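4.3 Missed corner grasps on pile towels

The failures described in Section 4.2 came from the planner and could be repaired in software within a few days. The failure in this section took us much longer, and we did not remove it completely. It concerns the first step of the folding task, where the gripper takes one corner of the towel and lifts it from the table. We call it a missed corner grasp when the fingers close, the controller reports a successful grasp, and the arm rises, but the towel stays on the table or slips out during the lift.

In the long test we made 525 corner grasps with the Barine gripper. Of these, 90 were missed. This number surprised us. In the earlier trials with flat cotton napkins, on the same table and with the same settings, we had seen a missed grasp only now and then, and we had treated it as noise. The towels in the Nava set have a soft pile and a stitched hem, and the same procedure was clearly weaker on them.

The procedure is simple. The arm moves to a point over the table from which the wrist camera can see the lower part of the towel. The corner detector finds two hem lines in the wrist image and takes the place where they meet as the corner. The gripper then goes down with the fingers open, one on each side of the corner, until the force sensor in the wrist feels the cloth on the table. The fingers close along the surface and the arm lifts. There is no second look at the corner between the descent and the closing. We had left it out to save time, and this was our first mistake.

When we went through the missed grasps one by one, we used mainly the last wrist image stored before closing. In most of them the position of the fingers looks right to a human eye. The corner is between the fingers, the opening is wide enough, and the hem can be followed without trouble. Figure 7 shows this kind of view. One of the fingertips is already very near the lower hem, while the point of the corner still lies in the open space between the two fingers. 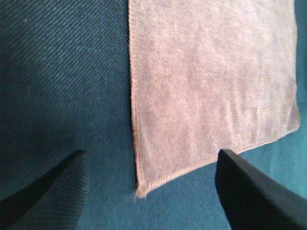 Figure 7. Wrist camera view of a towel corner between the open fingers. The two hems meet at an acute angle, and some fibres stand out past the stitching.

We found three different causes, and they often came together in the same grasp.

The first cause is in the corner detector. It was trained on napkins, which have a sharp and clean border. On a pile towel the corner does not end at the stitching. Loose fibres reach a little further over the table cloth, and the detector sometimes counts them as part of the towel. The corner point is then placed too far out, the gripper follows it, and the fingers close on fibres and on a very small piece of hem. Such a grasp can hold for a moment. It normally fails when the weight of the towel begins to pull. We first believed that the colour of the table cloth was to blame and we changed it twice during March, but the error remained.

The second cause is the uneven approach. The towel is almost never square to the gripper, because the previous fold or the hand which placed it leaves it turned. The two hems then make different angles to the closing direction. The finger nearer to a hem touches the cloth early and pushes it, and the corner moves away before the other finger arrives. With a thin napkin this push makes a small wave which the fingers can still take. With a thick towel the hem is stiffer than the rest, and it turns or slides as one piece. In the force record this is seen as a short sideways load on one finger only. We had this signal from the beginning, but the grasp controller did not use it.

The third cause is the most serious for us, because it hides the other two. The table is covered with a twill cloth, which protects the fingertips and gives a softer contact. When the fingers close on the table cloth instead of on the towel, they can pinch a fold of it. The gripper then stops at a width larger than zero and the motor current rises, exactly as in a good grasp. The controller reports success and the arm begins to lift. On 20 of the 90 missed grasps this was what happened. In most of these the table cloth came free at once. In 5 of them it was held strongly enough that the arm pulled it up with everything that was on it, and the force limit stopped the robot.

We consider these last cases a safety matter and not only a loss of performance. The Fiddale station has a shelf next to the table, and one lifted table cloth dragged a stack of folded towels to the floor. Nothing was broken. A person who was filling the shelf at that time could however have put a hand out to catch the stack, inside the working space of a moving arm. The light barrier on that side had been set to slow the arm and not to stop it, and we had accepted this because the arm was thought to carry only cloth. After this event we set the barrier to a full stop and did not change it again.

We then made four changes. The order is the order in which we tried them.

Second look. After the descent the arm now waits for a short time and takes a new wrist image with the fingers at their working height. The detector runs again on this image only. If the new corner point differs from the first one by more than half of a finger width, the gripper goes up and starts again. This costs time on every grasp, including the good ones, but it found many of the pushed corners before the fingers were closed.

Corner from stitching. The border of the towel is no longer taken from the colour difference between towel and table. The stitched hem has a fine ribbed look which is different from the pile, and we fit the two lines on this band. The loose fibres lie outside the band and have no influence on the fit. The method needs a visible hem. When the hem is rolled under, the system goes back to the older method and marks the grasp as uncertain.

Turning the wrist. The gripper is turned so that the closing direction crosses the line which divides the corner angle in two equal parts. Both fingers then meet the hems in a similar way. At some places near the far side of the table the arm cannot reach this orientation, and there we use the nearest possible one. The missed grasps which are left are found mostly in this area.

Lift test. The arm rises by a small distance and stops. The wrist force is compared with the force expected for the part of the towel which should now be in the air. A fixed table cloth gives a much higher value, and an empty gripper gives nearly nothing. In both cases the fingers open before the arm moves further. The table cloth is also clamped on all four sides now. We had avoided clamps at the start, as they make the change of the cloth slow, but without them the test was not clear enough: a table cloth which can slide feels very much like a heavy towel.

The lift test does not prevent a missed grasp. It only makes it visible and harmless, and the grasp must then be repeated. For this reason we report missed grasps and false reports of success in separate columns in Table 3. In our first internal report on Brirnitz they were added together, and a reader could think that the problem was mostly one of grip strength. We even ordered softer finger pads on this wrong idea. The pads did hold the towel better, but they also held the table cloth better, and we removed them again after a few days.

Some limits of this analysis should be mentioned. The causes were assigned by looking at the stored image and the force record, and a missed grasp with more than one cause was given to the cause which came first in time. This is not always clear. The last image is taken before the fingers close, so the movement of the hem during closing is not seen and must be guessed from the force. The towels had also been washed many times, and the fibres at the corners were probably longer than on new ones. We did not repeat the test with new towels.

We also kept the failure cases apart from the training data for the corner detector. It was tempting to add them, and the numbers would surely look better. But the same towels are used in the final test of Section 5, and a detector which has already seen their corners would tell us little about towels from another set.

The work on the far side of the table is still open. A longer tool flange would give the wrist more freedom there, but it would also move the camera away from the fingers and make the hem stitching harder to see. At present the station asks for the towel to be placed again when the detected corner is in this area - a solution which is safe, but slow, and which the people at the station do not like.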